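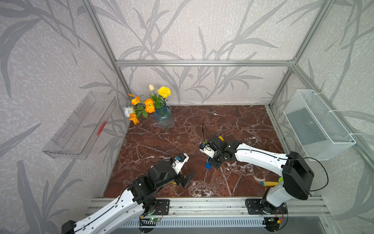
Section 6. Fitting out the bay

This section covers the panels, the marble top, the wall-mounted storage and the flower arrangement of the Girkenari tabletop bay. The aluminum frame must be assembled, squared and tightened as described in Section 3 before any of the work below is started. Electrical connections are outside the scope of this section.

Left and right are given as seen from the open front of the bay.

6.1 Parts and tools

Lay out the following before starting:

Back panel, papered one side
Left and right side panels, papered one side
Marble top
Clear plastic shelf tray with mounting clips
White wire-mesh basket
White zip ties (bag of 14)
Glass vase
Artificial flowers, mixed stems
Hex key, 3 mm
Side cutters, flush type
Soft cloths
Spirit level, 300 mm

CAUTION: The marble top requires two people to lift. Carry it on edge, never flat.

6.2 Setting the marble top

1. Vacuum the bearing surfaces of the lower frame. Grit under the stone can start a crack.
2. Check that all rubber pads are seated in their recesses. Replace any pad that has hardened or split.
3. Stand the marble on its rear edge in front of the bay, on a folded blanket.
4. With one person at each end, raise the stone and lower it onto the pads, rear edge first.
5. Slide the stone toward the back until it meets the stops.
6. Place the spirit level along the front edge, then from front to back. Correct any error at the leveling feet of the frame. Do not shim the stone.
7. Fit the front rail and tighten its screws by hand, then a quarter turn with the 3 mm key.

Note: White and pale pink veins are a natural feature of the dark red-brown stone. Their pattern varies between tops and is not grounds for return. A vein that can be felt with a fingernail should be reported to the dealer before the top is put into use.

Keep the slots of the front vent panel clear. Do not drape cloths over them, and do not let petals or paper scraps collect in the openings.

6.3 Fitting the wallpapered panels

The panels are supplied already papered in the Fekberg large-leaf pattern, gray on speckled off-white. Fit the back panel first. The side panels close against it and hide its edges.

1. Remove the protective film. Peel slowly from the top corner, keeping the film close to the surface.
2. Identify the top edge of each panel. It carries a pencil arrow on the unpapered face. The leaves and stems should grow upward.
3. Lower the back panel into the grooves of the two rear posts from above.
4. Refit the top crossbar over the back panel. Leave its screws finger tight.
5. Slide the left panel in from the front until it meets the rear post. Repeat for the right panel.
6. Look along both rear corners. The gap between panel and post should be even from top to bottom. Adjust by loosening the crossbar and moving the panel, then tighten.

The pattern is not matched across the corners. The posts interrupt the print at both rear corners, and a small step in the leaf shapes from one panel to the next is normal.

CAUTION: Do not push on the middle of a panel to seat it. Apply pressure at the edges only, with the flat of the hand.

Loose paper at an edge can be stuck down with ordinary wallpaper seam adhesive. Apply a thin line with a brush, press, and wipe away the surplus at once with a damp cloth. Leave for 6 hours before refitting the panel.

6.4 Mounting the clear shelf tray (left wall)

The tray holds small items such as combs, clips and pencils. It is not intended for glassware.

1. Clip the rear bracket into the frame at the chosen height. The tray should be within easy reach from the front and clear of the tallest flower.
2. Hang the tray on the bracket and press down until both clips engage.
3. Set the angle. The tray may be turned toward the working area so that its contents can be seen without leaning in.
4. Tighten the bracket screw. Stop when the tray no longer swings. Overtightening will craze the plastic.
5. Lay items flat along the length of the tray. Combs and other toothed articles should not be forced across its width.

Clean with lukewarm water and a drop of dish soap. Glass cleaner containing ammonia will cloud clear plastic.

6.5 Hanging the wire basket (right wall)

1. Hold the basket against the right side of the frame with its opening upward and mark the upper tie positions with masking tape.
2. Pass a zip tie through the mesh at the first mark, behind the outer wire, and around the frame member. Close it loosely.
3. Repeat at the second mark. Let the basket hang and check by eye that the rim is level.
4. Add the lower ties. These stop the basket from tipping when it is loaded at the front.
5. Pull all ties tight, upper ties first.
6. Trim the tails flush with the side cutters. Turn each tie head to the outside of the basket.

Note: Use white ties when replacing. The black ties in the Zestumley spares pack are of the same strength but are sold for the underside of the bay.

Load light articles only: cloths, sponges, packets, soft toys. Distribute the load along the length of the basket. If the rim sags away from the wall, remove the contents and renew the upper ties.

6.6 Placing the vase and flowers

The usual position for the vase is the back-left area of the marble, where it leaves the center of the top free for work.

1. Wipe the base of the vase and the marble beneath it. The bubbly texture of the glass holds dust, and a soft brush works better than a cloth on the outer surface.
2. Set the vase down on the stone without sliding it. No felt pad is supplied; one may be added.
3. Open out the stems before inserting them. Bend the wire in a wide curve, not at a single point.
4. Start with the leaf stems so that they lean over the rim.
5. Insert the tallest blooms next. In the standard arrangement these are the yellow marigold type and the cream tulip bud.
6. Spread the orange poppy types to the left.
7. Add the white rose low on the left side. The lowest blooms may rest on the marble.
8. Step back to the front of the bay and check that no stem presses against the wallpaper. Shorten by folding the wire, not by cutting.

Do not add water. The stems have a steel core and will stain the glass. If fresh flowers are preferred, use a separate vase and a saucer. Pollen marks the wallpaper permanently.

6.7 Everyday use and cleaning

Keep on the marble only what is needed for the task in hand. Return small items to the tray and soft items to the basket when finished.

Wipe the marble with a barely damp cloth and dry it. Vinegar, lemon juice and descaler etch the polish within minutes. Dull spots left by acid cannot be removed by household cleaning; Ackroyd stone polish may reduce them.

Dust the wallpaper with a dry cloth, following the direction of the stems. Rubbing across the print lifts the ink at the edges of the leaves.

Artificial flowers: remove from the vase, shake, and brush from the center of each bloom outward. Wash only if greasy. Hang upside down to dry before returning them to the vase.

6.8 Faults

Panel rattles when the bay is moved: crossbar screws loose. Tighten with the 3 mm key.

Tray drops at one end: clip not engaged. Remove the tray and refit from step 2 of 6.4.

Basket rim tilts forward: lower ties missing or too loose. See 6.5.

Marble rocks at one corner: pad missing or frame out of level. Unload the top before investigating.

Bouquet falls to one side: too many stems on the left. Move one leaf stem to the right rear of the vase and press it down to the base.

Section 6 revised November 9, 2023. Text: Ashok Tomar. Checked: Barry Hebden. Replaces the October issue, in which steps 4 and 5 of 6.3 were printed in the wrong order.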